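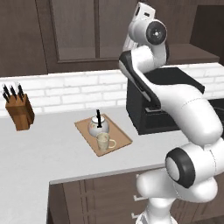

Brarnora Tea Round - README and data card

Version 3, July. Maintained by the simulation group at Prarkau. Please read the section "People whose work this concerns" before you use the data for any planning of staff or shifts.

Summary

Brarnora Tea Round is a set of 336 simulated episodes in which a white robot arm works at a kitchen counter. The tasks are the small ones of a tea round: to take hold of a mug, to move a mug next to the pot, to turn a handle to the side where a person can reach it, to put things back where they stood. Everything is rendered. No real kitchen was recorded and no real person appears in any episode.

The data was made for the pantry project at the Fledham site, where the canteen staff prepare drinks for the meeting rooms two times per day. The site is run by Seixas, who asked us whether an arm could take over a part of the preparation. Our group had the job to make the simulation and to write down honestly what it covers. The answer to the bigger question belongs to other people, and a good part of this file is about them.

Contents of the package

episodes/ - one folder per episode, with the joint positions, the gripper state, the object poses and the rendered views
tasks.csv - the instruction for each episode in one short English sentence, and the result
splits/ - lists for training and testing
staff_notes/ - comments from the Fledham canteen staff, shortened and without names
scene_notes.txt - changes in the scene between versions
CHANGES.txt
LICENSE.txt

Of the 336 episodes, 202 are marked as successful. The others are kept in the package on purpose and have a failure label: dropped, missed, collision, time limit. The time limit is 200 steps. If you train by imitation, filter on the column "result" first. In version 1 this column had the name "ok" and contained empty cells. This was our mistake and it is repaired.

The scene

There is one kitchen. It has an L-shaped light counter, dark brown cabinets above and below, and a white brick-pattern wall behind. On the counter stand a wooden knife block, a black toaster oven and the tea things: a round white pot with a black handle and a cream-colored mug, both on one wooden base. The class names in the files are "pot", "mug", "tray", "knife_block", "oven" and "cooktop". We have seen that users call the tray a cutting board and the pot a kettle or a teapot. All of these words are used in tasks.csv too, because the instructions were written by several people and we decided to leave the difference in. The canteen staff also do not all use the same word.

The object positions are changed a little from episode to episode. The cabinets, the oven and the cooktop never move. The drawers can be opened by the physics, but there is no task that uses them.

Two or more views are stored for each episode. The views do not all look at the same part of the counter. In some of them the arm covers a large part of the picture, and in others only its lower links are seen. Please do not assume that the gripper is visible at the moment of the grasp. For this, read the gripper state from the episode file.

Tasks

mug_grasp: take the mug by the handle and lift it.
mug_shift: move the mug on the tray to a given side of the pot.
mug_turn: turn the mug until the handle points in a given direction.
pot_lift: take the pot by its handle, lift it, hold it, put it down.
reset: bring the mug and the pot back to the start positions.

There is no pouring. There are no liquids in the simulation at all, and the pot has the same weight in every episode. Two groups wrote to us and asked for a pouring task. We understand the wish, but our liquid model was not good enough to publish and we prefer to have nothing there.

The task pot_lift is the most difficult one. The handle of the pot is thin, and a small error in the approach is enough for a miss. Most of the failures with the label "missed" come from this task. With mug_turn the usual failure is a collision between the mug and the pot. In the episode files you find the contact force at this moment, but please treat the value with care, it depends strongly on the contact settings of your simulator.

People whose work this concerns

When the project began, the request was written as "automate the tea round". After the first visit to Fledham we asked to change this sentence. A tea round at the site is many pieces of work, and the piece that an arm can perhaps do is a small one. The staff made a list for us of what happens between the first mug and the last dirty one: reading the room bookings, remembering who is in which room, warming the pot, checking the milk, loading the trolley, going with it through two fire doors, noticing that a meeting has moved, coming back, washing up. The arm in our simulation touches none of these. It moves a mug and a pot on a counter.

We also collected comments. The folder staff_notes/ contains 172 of them, written on paper cards in the canteen over two visits and typed by us later. Every person could write as many cards as she or he wanted, so please do not read them as votes. Some topics came back often:

- Wrists. Lifting a full pot many times in a morning is heavy, and several people wrote that they would give this away gladly, and only this.
- Space. The pantry is narrow. If an arm stands at the counter, where does the second person stand at 10:30, when both teams are in there?
- Speed. "I can lay out a trolley before it has found the handle," says one card. At the moment this is true.
- Hours. People wanted to know whether the time that is saved will be taken out of the shift or will stay in it. We cannot answer this, and we wrote it in the report to Seixas as an open question with the highest priority.
- Cleaning. Who wipes the arm, with which product, and is it in the job description? 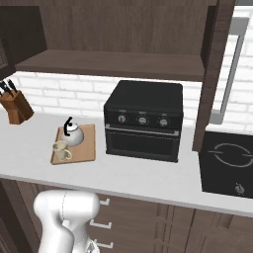 The cards about space had the largest influence on version 3. Before, the base of the arm was placed only where the reach was best, and we did not think about a person next to it. Now each episode file has a field "keepout", which gives the area of the floor that a person could not use during the movement. It is computed from the joint positions, including the elbow, and it is larger than we expected. With the present arm base it covers the place where a person would stand to open the drawers. For a planner who looks only at the gripper path this would not be noticed.

A second change came from the cards about hours. We removed the table "minutes saved" that was in the version 2 data card. It compared a simulated movement with a time from a work description, and the two numbers had no common basis. The simulated arm does not wait for a colleague to pass, and the mug is always clean and always there. If you have cited this table, please stop using it.

It was agreed with the site that any trial with a real arm begins with the pot only, that a member of the canteen staff has the stop button, and that the staff can end the trial for the day without giving a reason. These rules are part of the project at Fledham and not of the license. We would be glad if others who use the data near a real workplace would take them over.

Intended use

Training and testing of grasping and placing at a counter. Comparing camera positions when the arm hides the objects. Studying failure, for which the episodes without success are useful. Planning the free floor area around an arm.

Uses that we ask you to avoid

Do not use the data to estimate staff numbers, shift length or cost per drink. Do not use it as evidence that an arm is safe near people - there is no person in the simulation, so nothing about people was tested. The knife block has no task, and we ask you not to add one under the name of this package.

Known problems

1. The shadows are softer than in a real pantry. Models that are trained only on this light are confused by strong side light.
2. There is only one kind of mug and one kind of pot. At Fledham there are many.
3. In a few episodes of mug_turn the mug sinks a very small distance into the tray. They have the flag "penetration".
4. The instructions are in English only. A part of the canteen team works mainly in other languages, and we would like to add these in a later version.
5. The keepout field is missing for episodes that stopped with a collision in the first steps.

How to start

Unpack the archive, open tasks.csv, choose one task and look at ten or so episodes by eye before you write any code. It takes less than an hour and it saves questions later. The loader script reads one episode folder and gives back the arrays by name. Angles are in radians, positions in meters, with the origin at the base of the arm. The time is the step number and has to be multiplied by the step length in the header of the file.

Corrections and additions

If you find an error, send us the episode number, the step and one sentence about what is wrong. We do not need a patch. Comments from people who work in kitchens, pantries or canteens are welcome also without any technical part, and they go to the same person who reads the bug reports. The reply can take two weeks in summer.

Related items
Brarnora Tea Round, version 2 (archived, table removed)
Notes on the keepout field
Fledham pantry visits: the card method
Prarkau loader script, change list
Report to Seixas, open questions

Contact | License | © Prarkau simulation group | Back to top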